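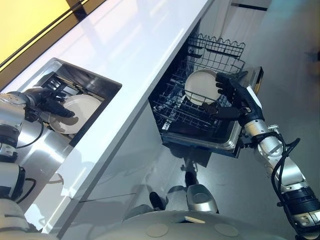
Stainless steel sink set into a glossy white countertop.

Asico Countertop Polish, 20 oz
Item 2336

Pemgate carries three counter polishes, and we get asked about this one the most, mainly on account of the label. It promises a shine that lasts up to 70 days. We doubt it. On our own break room counter the shine was dull by the second week, and that counter gets wiped every night with plain dish soap.

What it does well is cut grease and hide fine scratches on white and pale surfaces. On dark counters it leaves streaks unless you buff twice. "Streak-free" is also on the label — make of that what you will.

The maker says it is safe for sealed stone. We would try it in a corner first. Do not use on raw wood or on cutting boards.

The Devent polish (item 1736) costs less and smells stronger. Charpentier makes a paste that takes more rubbing, and we think it holds up better.

New bottle size ships in September. Opened bottles cannot be returned.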